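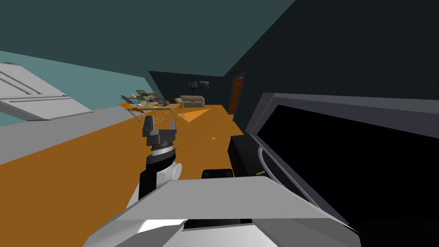 Reviews Editor, Pletavska Office Supply Bulletin

The Tirnex Grimshaw is a height-adjustable desk sold to small offices and to employees who divide the week between home and work. Our department used one unit for 30 days, with a different staff member seated at it each week.

Assembly took two people most of a Tuesday morning. The printed instructions are clear, although the bag of bolts for the crossbar is labeled with the wrong letter. The lifting motor is quiet enough to use during a telephone call. At full height the top sways slightly under heavy typing — a fault shared by most desks at this price.

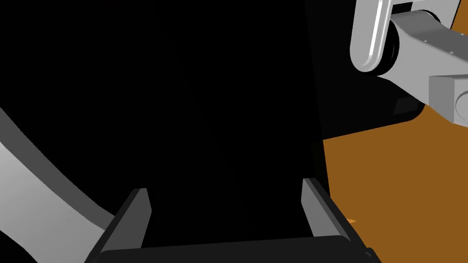
Can the desk be moved once it is assembled?

Two adults can carry it across a room, but the legs must be removed before it will pass through a standard office door.

The control panel stores 4 heights. Staff found the buttons small, and the display dims too soon to be read at a glance. The cable tray is deep and well placed, and holds a power strip with its plugs attached. The warranty covers the motor for 7 years and the surface for 2.
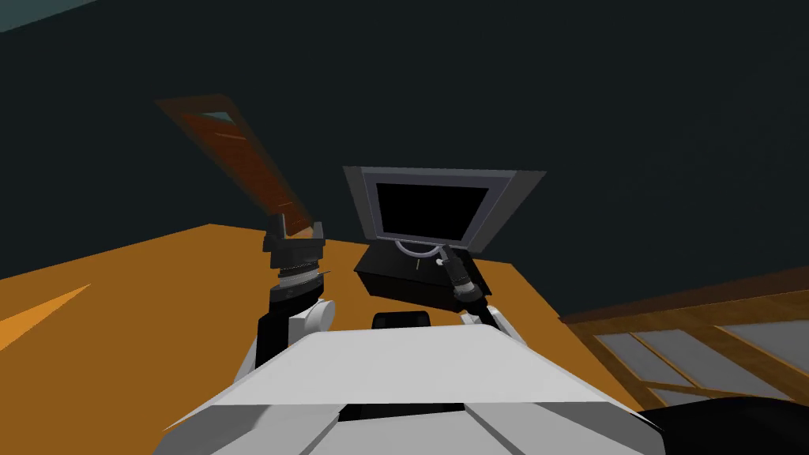
The surface cleans easily with a damp cloth, and a month of coffee cups left no rings. We consider the Grimshaw a sound purchase for shared offices. Buyers who prefer to stand for most of the day should first try the heavier Cellach frame.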